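Grestbridge teardown cell 2 - restart checklist after gripper fault
Feb 22, 2024
Done by: Melahat Karakaya. Second check: Joaquim Carrilho

Fault: arm didn't stop on contact while going for a memory module, job 2477. Pressed down on the slot till Joaquim hit the e-stop. No injuries. One cracked slot, board scrapped.

1. E-stop, bench side - OK. Tested twice.
2. E-stop, door side - OK but stiff. Needs looking at, ticket 2552.
3. Force limit - FAIL at first. Was still on the value from the Nudo trials, up to 100 N. Put back to the normal one, retested on a scrap board, stopped fine.
4. Gripper fingers - left pad worn, swapped. No spares left now!! Tiago to order.
5. Camera mount - screws OK, calibration redone.
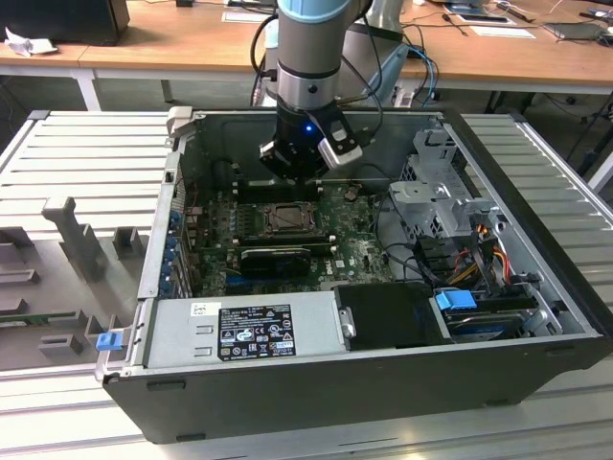

6. Cables on arm - no rubbing, full reach checked at slow speed only.
7. Tower mains lead out before loading - OK. Please don't rely on the switch at the back.
8. Sharp edges - gloves were missing from the hook agian. Replaced.
9. Slow speed lock - ON. Stays on untill Masaru signs.
10. Fault log saved - partly. First bit overwritten, log only keeps 1000 lines. Asked Flandeo if it can be made longer, no answer yet.

Comments
Item 3 is the one that matters. Whoever loads trial settings puts the old ones back and writes it in the book. Wasn't written down this time so cant say when it changed.

Memory slots by hand until Masaru has been over it. Drives OK at slow speed.

Not signed off for full speed. M.K.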